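Putting more memory in the old tower

Thu 1 July

I have been meaning to write up the old black tower for ages, and with the long weekend coming I finally have a quiet evening and a pot of tea to do it with. It has been slow since October, and my friend Subbarao Achari has been telling me all that time – very patiently, I must say – that it was short of memory and nothing worse.

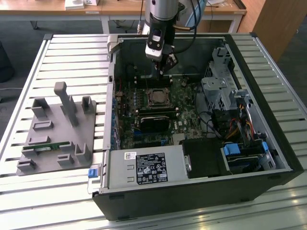
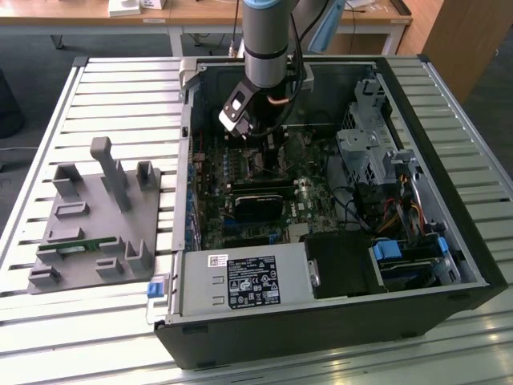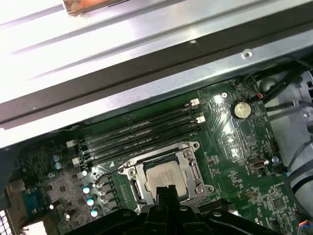

The case on its side, panel off, and in the last one a closer look at the four black memory slots.

Before you start

Shut everything down, pull the plug and lay the case flat, so the board faces up at you and you aren't working sideways with a flashlight in your teeth (I have done that, and I don't recommend it). Move the power cables gently out of your way if they crowd you, and have a good look at the little latches at the ends of the slots. Black and white ones look like a puzzle at first, but the manual for your board will say which slots to fill first.

Ordering the memory

I paid 72 dollars, shipping included, at a little shop called Trosell, and they were lovely about answering my questions. Do check the notch before you push anything in! It only goes one way round, and a firm, even press at both ends is all it wants.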